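# Hosen falten, Runde drei

Ich schulde euch noch den Nachtrag zum Nimine-Projekt, und weil ich im Mai versprochen hatte, diesmal auch über die Sachen zu schreiben, die nicht klappen, wird es ein bisschen länger. Holt euch was zu trinken. 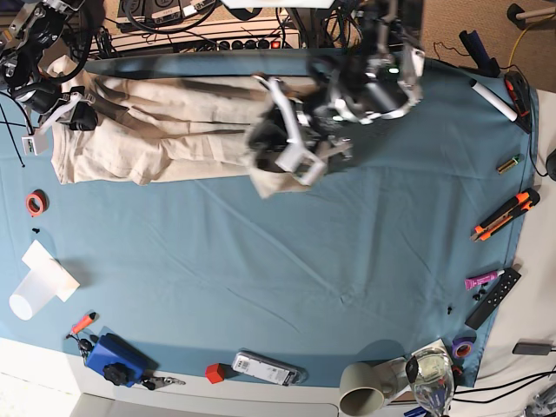 ## Was wir eigentlich wissen wollten

Die Ausgangsfrage kam von Shuk-fan, und sie ist so simpel, dass ich mich geärgert habe, nicht selbst darauf gekommen zu sein: Lernt eine Policy besser falten, wenn der Tisch in den Demonstrationen aufgeräumt ist oder wenn ringsum Kram liegt? Ich war mir sicher, dass aufgeräumt gewinnt. Weniger Ablenkung, sauberere Bilder, fertig. Shuk-fan war sich genauso sicher, dass ich Unsinn rede, und hat angefangen, ihren halben Schreibtisch auf dem blauen Tuch zu verteilen. Tasse, Klebeband, Marker, Cuttermesser, ein Weinglas (ja, das hat mich nervös gemacht).

Wir haben also zwei Datensätze aufgenommen, beide per Teleoperation, beide mit denselben Hosen und demselben Tuch. Der erste, intern »Bera«, zeigt nur Tuch und Hose. Der zweite heißt »Samuel« und ist der mit dem Krempel. Insgesamt waren es 1578 Episoden, und nach dem Aussortieren blieben 1059 übrig. Das klingt nach brutalem Schwund, aber wir sind streng: Wenn ein Greifer den Stoff verliert und der Mensch am Steuer erst mal seufzt und überlegt, fliegt die Episode raus. Das Modell lernt sonst das Überlegen gleich mit -- bei Runde zwei hatten wir eine Policy, die mitten in der Bewegung stehen blieb und ins Leere hielt.

## Warum ausgerechnet Hosen

Handtücher hatten wir in Runde eins, und Handtücher sind dankbar. Vier Ecken, fertig. Bei einer Hose, die schon der Länge nach gefaltet ist, muss man beide Enden erwischen, sie stramm ziehen und dann ablegen, ohne dass der Saum sich zusammenschiebt. Genau dieser Saum ist unser Lieblingsproblem! Der linke Greifer drückt von oben auf den Stoff, der rechte hält das andere Ende, und sobald links ein bisschen zu viel Druck drauf ist, knüllt es sich dort. Beige auf Blau sieht man das zum Glück gut, auch im Kamerabild von oben. Mit der dunkelblauen Hose von Aurel haben wir nach einem halben Nachmittag aufgegeben.

## Die Ergebnisse

Ausgewertet haben wir 300 Versuche, je zur Hälfte mit der Bera- und der Samuel-Policy. Jede musste sowohl auf dem leeren als auch auf dem vollen Tuch ran, und die Gegenstände wurden zwischen den Versuchen umgelegt.

Auf dem leeren Tuch nehmen sich die beiden fast nichts. Bera ist einen Tick ruhiger und legt schöner ab, aber das würde ich nicht mal in eine Fußnote schreiben. Auf dem vollen Tuch bricht Bera dann komplett ein. Ein roter Würfel am Rand reicht schon, und der rechte Arm fährt zögerlich in die Gegend. Samuel zieht sein Ding durch, als wäre nichts. Shuk-fan hat also gewonnen, und ich musste Kuchen mitbringen.

Was mich mehr beschäftigt: Samuel hat eine komische Schwäche, wenn die Gegenstände *anders verteilt* sind als im Training. Dort lag das meiste am rechten und unteren Rand des Tuchs, weil man beim Umräumen eben dort steht. Oben, wo die Arme hereinkommen, lag fast nie etwas. Packt man im Test eine Rolle Klebeband in die Mitte, genau dahin, wo die Hose abgelegt werden soll, landet der Stoff einfach obendrauf. Das Modell hat anscheinend gelernt, den Rand zu ignorieren. Mit »robust gegen Unordnung« hat das nur am Rande zu tun (haha, sorry).

## Kleinkram für Leute, die so was nachbauen

Unsere Batchgröße war 128, größer hat nichts gebracht außer Lüftergeräusch. Die Bilder haben wir kräftig in der Helligkeit variiert, in der Farbe kaum, sonst verschwimmt irgendwann der Unterschied zwischen Hose und Tuch. Und klebt das Tuch fest! Eine Falte im Untergrund sieht für das Netz offenbar aus wie eine Hosenkante, jedenfalls hat der linke Greifer einmal sehr überzeugt ins Tuch gefasst.

Petrică hat außerdem das Skript zum Aussortieren neu geschrieben. Es erkennt jetzt Pausen selbst und markiert sie, anschauen muss man die Stellen trotzdem noch. Wer es haben möchte, schreibt mir, es ist halb auf Rumänisch kommentiert und läuft bisher nur bei uns.

## Und weiter?

Als Nächstes würfeln wir die Positionen der Gegenstände vor jeder Aufnahme aus, dann kann sich kein bequemer Rand mehr einschleichen. Ecaterina will parallel testen, ob ein paar wenige solcher Episoden reichen, wenn man sie zu Bera dazumischt. Das wäre großartig, denn neu aufnehmen heißt für uns wieder wochenlang Hosen, und ich träume schon von Bundfalten.

Ach so, zur Frage aus den Kommentaren vom letzten Mal: T-Shirts kommen auch noch dran, aber erst, wenn der Saum sitzt.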